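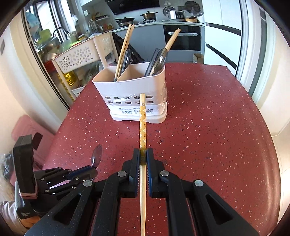 Chopstick in one gripper, spoon in the other, at the red table.

Usora Home Sessions: Utensil Sorting
Gallery and information page
Updated Apr 27, 2026

Welcome to the gallery of our Utensil Sorting session. Usora is the home recording service of Cerngate, and on this page we would like to present one of the tasks that clients order from us most often. In this task a person works with two hand-held grippers and puts kitchen utensils in and out of an upright holder. The movements are recorded, checked by our staff and delivered as training data for two-arm robots.

We know that many visitors come to this page after they have already read the general description of the service, therefore we keep the introduction short. Under the pictures you will find what is included in the package, how we check the recordings, what it costs, and some limits which we prefer to say openly before you place an order.

Why a utensil holder

A holder full of utensils looks like an easy task for a person. For a robot it is demanding. The objects are long and thin, they lean on each other, and the opening is narrow. If the gripper holds a chopstick a little too far from the end, the chopstick turns while it is going in. If the spoon is held with the bowl down, the handle has to go in a different way than when the bowl is up. The operator makes these small decisions without thinking, and it is exactly these decisions our clients want to have in their data.

Darcy Dunstan, who plans our kitchen tasks, wrote the first version of the task sheet in October. It had one fixed order: chopsticks first, then spoons, then knives. The recordings were clean but they were too similar to each other. In the present version the operator receives only the goal ("the table is clear and everything stands in the holder", or the opposite) and chooses the order alone. The number of failed grasps went up after this change. We keep those failures in the delivery and they are marked as such, and several clients have told us they use them more than the clean ones. 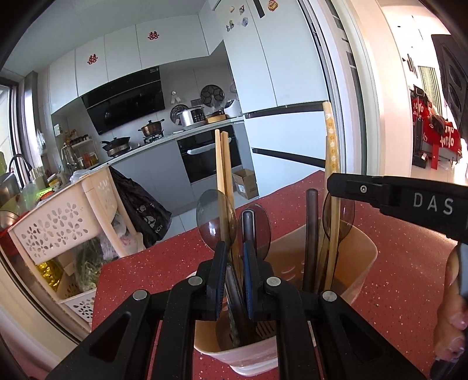 The second point is the variety of materials. Wood, metal and plastic behave differently between the pads. Wood is the most forgiving. A thin metal handle can slide if it is taken at the neck, and the operators learn to go lower. Clear plastic is difficult in another way: the person sees it without a problem, but the camera often sees mostly what is behind it. For this reason we ask that every set contains at least one transparent or tinted piece, and we do not remove these recordings when they are hard to label.

The object list for this task has now 228 entries. It covers chopsticks of different length and decoration, serving spoons, spatulas, table knives, ladles and the small things which people in fact keep together with their cutlery. You may ask for the complete list before ordering. You may also cross out entries which your robot cannot hold at all, for example when the opening of your gripper is too small. There is no extra charge for crossing out. Adding your own objects is possible as well -- please send them to our Partington office with your order number on the package, and mention if you want them back.

What is kept as it is

We record in furnished homes and we ask the hosts to leave the kitchen in its daily condition. Pots stay on the stove, bags stay on the shelves, the jars stay where the family puts them. We only ask that letters, family photographs and screens with personal content are put away before the start. Some clients prefer a neutral background. We can offer this too, in our own test room, but it is then a separate order and the delivery is shorter because the setup does not change between recordings.

Light is also not corrected. If there is a bright window next to the table, it remains in the recording. Heather Paewai, responsible for quality in our team, rejects a recording for light only if the pads or the held object cannot be made out for most of the grasp. A short moment of glare is accepted. Blur from a quick movement is accepted too, as long as the grasp itself can be followed.

About the holding position: operators are asked to change it often. A chopstick may be taken at the thick end, in the middle or close to the tip, and it may be presented flat, tilted or upright. The upright position is what most clients ask for, with the decorated end up and the plain end down between and below the jaws, as this is how the chopstick should arrive over the holder.

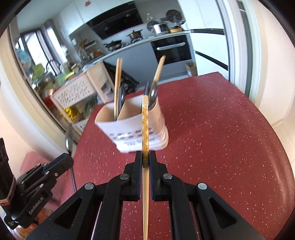

What the package contains

The standard Utensil Sorting package contains 800 recordings. A recording starts with both grippers free and finishes when the goal on the task sheet is reached or when the operator gives up. With every recording you receive:

Video from both grippers, synchronized
Position and opening of each gripper over the full time
A text line which says what was done, written by a person
The result (reached, partly reached, not reached)
The grasp marks, start and end, for each object touched
A home code, so that you can keep one home apart for testing

Please note the last item. We were asked many times if the same kitchen can appear in the training part and in the testing part. With the home code you decide this by yourself. Our advice is to keep them separate, otherwise your test result will look better than it is.

The format of the files is described in the document "Usora Delivery Notes", which we send together with the offer. If your team uses another format, write to us which one. For common formats we convert without charge. For an in-house format we need one sample file and a contact person who can answer questions.

Checking

Each recording is viewed two times. The first viewer checks that nothing is missing and that the text line is correct. The second viewer, from Heather's group, sees only the video and writes the result without knowing what the first viewer wrote. When the two results are different, the recording goes to a third person. It takes time, and this is the main reason why our delivery is not the fastest on the market.

The most frequent disagreement is in the "partly reached" group. For example, the spoon is in the holder but in the other compartment from its pair. Is it sorted? In our rules it is partly reached, if the task sheet asked for pairs. If you have a different opinion for your project, tell us before we start and we will write the rule your way.

Price and delivery

The standard package costs $3,825 and the delivery takes nine business days from the moment the object list is approved by you. The price includes the checking, the conversion to one common format and one round of corrections. It does not include shipping of your own objects or storage of the files for longer than the order period.

Prisex customers who have an active contract can order through their usual contact person and the conditions of that contract are valid. Everybody else may write directly to us. We do not have a web shop for this, because almost every order has at least one small change, and it is easier for both sides to settle it by e-mail.

Limits

No food, no liquids and no open flame are part of this task. Sharp kitchen knives are not on the list, only table knives and closed or blunt tools. Force is not measured in the standard package; if you need contact force, please look at our other tasks or ask for a separate offer. Two objects in one grasp happen sometimes, mostly with chopsticks, and they are marked but not removed.

Left-handed operators are part of the team, however we cannot promise a fixed share of them for a small order.

Objects lying loose on the table

Many clients first look at the holder and forget the table. For the opposite goal, where the pieces have to be lying out, the objects are often across each other, and the operator has to choose which one is free to take. A stick under a spoon, a flat handle beside it, a dark spoon on a dark red surface: such arrangements are not prepared by us, they come up during the work. If your robot should learn to clear a table, ask Darcy for the "table side" selection, in which these recordings are grouped together. It can be ordered alone or as a part of the standard package.

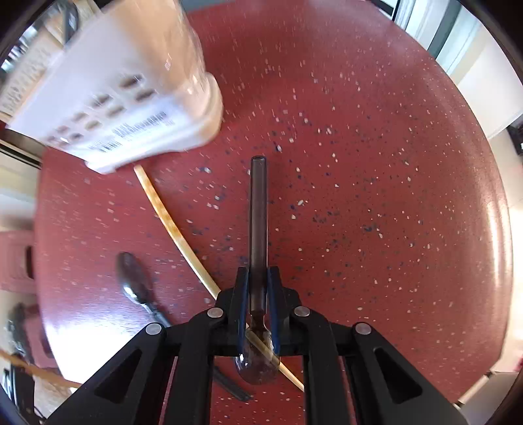 Clear spoon held upright between the blue pads, with a long wooden stick passing behind the bowl.

Sample recordings

A small set of sample recordings is available after you sign a short usage form. Please say in your message which robot you work with and how wide its gripper opens, then Darcy can choose samples that are useful for you. We reply in English, usually on the next working day. For questions about the result rules or the checking, write "Usora quality" in the subject and your message goes to Heather Paewai directly.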